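From: Annick Gill
To: old-house-paint list
Date: Oct 1, 2025
Subject: Re: [oldpaint] North-facing kitchen, which green?

Witold Pawłowska wrote:
> We're finally at the colour stage in the kitchen. North-facing, one
> window, ceiling on the low side. Last painted in 2000, in a yellow
> that I'd like to forget. My heart is set on a soft green but every
> sample card goes grey by teatime. Is there a green that survives a
> north light, or should I give in and go for cream? Also, do I have to
> strip the old gloss off the cupboard doors? There are 11 of them and
> my patience is thin.

Witold, please don't give in! Green in a north room can be gorgeous, and I say that as someone who has painted three of them (one badly, I'll come to that).

The cards are no use at all for this. They're tiny, they're printed on bright white, and you hold them up in the middle of the wall where the light is best. Get a tester pot, paint a big piece of lining paper with two coats, and move it about for a week. Put it behind the door. Put it under the wall units, next to the worktop, low down by the skirting. I had a Kosura green last January that was lovely by the window and looked like wet slate next to the fridge — same pot, same brush.

A pale, glossy green is hard to judge too. The shine eats the colour wherever the light lands, and you end up looking at the window instead of the paint.
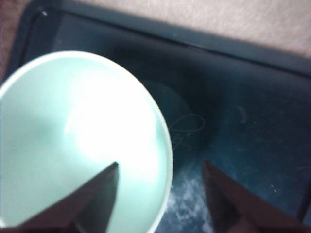 Mint green with the light on it: nearly white where it shines.

So for walls I'd go as flat as you dare in a kitchen. Prindeck do a washable matt that has stood up to my cooking very well, and I fry a lot. Two coats over a mist coat on new plaster, or straight on to sound old emulsion after a proper wash with sugar soap. Rinse it off twice. I skipped the second rinse in the scullery and the paint came away in little curls by the sink, which was my bad one.

As for which green, look for one with some yellow ochre in it. The bluish ones are the ones that go grey on you in the afternoon. Dorian Pichon swears by mixing his own from Leblanc tinters and an off-white base, and his hall is beautiful, but do write down every drop! He has a patch behind the coat hooks that he will never match again.

Check your bulbs before you blame the paint, as well. I changed mine to 3000 K and the whole room came back to life after dark. Anything much cooler and a soft green looks like a hospital corridor.

Think about what the green sits beside, too. White and grey both pull it towards the muted end, so if your worktop is grey you can start a touch brighter than you think you want.
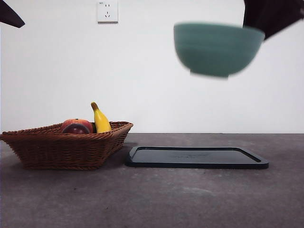 Sage green against a plain white wall, grey table underneath.

Now the doors. No, you don't have to strip them, hurray! If the gloss is sound, take them off, number them on the hinge edge in pencil, wash, key the surface with a medium paper until it's dull all over, wipe down, then a coat of Skanda adhesion primer and two of eggshell. Leave the primer overnight whatever the tin says. Strip only where it's flaking or so thick that the panels have lost their edges. One caution: if there are older layers under that gloss, get a lead test kit before you sand anything, and keep it wet if it comes up positive.

Corey McAlister had a neat rig for drying doors flat, screws in the ends and resting across two trestles, so both faces could be done in a day. Corey, are you still reading the list? Could you send the drawing round again?

And Didier Barbier asked last week about green on beadboard. Yes, do it, same advice, but brush the grooves first and lay off downwards.

Do tell us what you pick, Witold. I'd love to see the paper samples up, even the ugly ones.

Annick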